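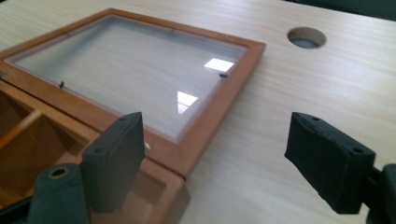 Fig. 1. Wooden box with a glass lid, opened.

Module 3: Stage Illusion and Its Societies
Handout for the second half of term

What this part of the course is for

In the first half we looked at how a trick is built. Now we look at the people who perform it and at the clubs where they learn. Please read these notes before the seminar and bring them with you. The reader for the module has 214 pages, but for this part you need only the chapter on clubs and the one on apprenticeship.

3.1 Why magicians made clubs

A magician has a problem which a singer does not have. The singer can teach in public, and the song is not damaged. If a magician explains the method in public, the trick loses much of its value. So the teaching moved behind a door, and the door needed rules about who can enter.

In the reader our main case is the Gonditby Conjurors' Club. It began as a monthly supper for 32 members in a room over a shop. Each new member had to perform for the others and sign a promise of silence. The promise is one page long, and most of it is about money and not about secrets. Look at the last paragraph of it especially, where borrowing of apparatus is treated.

3.2 Admission and the audition

The usual path has these steps:

A member proposes the candidate.
The candidate has an interview, mostly about reading and practice.
The candidate performs a short act before examiners.

At Gonditby the act must last eight minutes. Candidates often fill this time with too many effects. The examiners' notes from Gilberg, a smaller society, complain of the same thing again and again – "too fast, too much talking". I ask you to compare these two sets of notes and to mark what is said about the hands and what is said about the speech.

3.3 Women in the societies

For a long time many clubs were closed to women as members, while women worked on the same stages every night. The word "assistant" hides a lot here. In many illusions the assistant does the difficult physical work, and the person in the tail coat gives the audience something to look at. When Gonditby changed its rule, the first women who joined already had long experience from the theatre, and they were still asked to do the full audition.

Question for discussion: should a society accept stage work in place of an audition?

3.4 Surface and attention

Close-up magic depends on the table more than beginners expect. The performer must know how a coin slides on it, how it sounds, and where the light falls. A cloth mat solves some of these problems and makes others, for example when the audience begins to look at the mat.

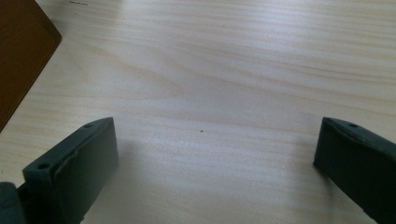 Fig. 2. Pale wooden tabletop, with the grain visible.

3.5 Libraries and catalogues

The Gittins collection holds 728 items, mainly dealers' catalogues and printed programmes. A catalogue describes the effect and keeps quiet about the method, so it is a good source for what audiences wanted to see. The Drernero catalogue is copied in your reader. Notice the adjectives!

Written work

Choose one effect from the Drernero catalogue. Describe what the audience is promised, and what kind of room and performer it needs. Do not explain the method, even if you know it. Two pages are enough. Hand it in before the end of March, on paper, with your group number at the top.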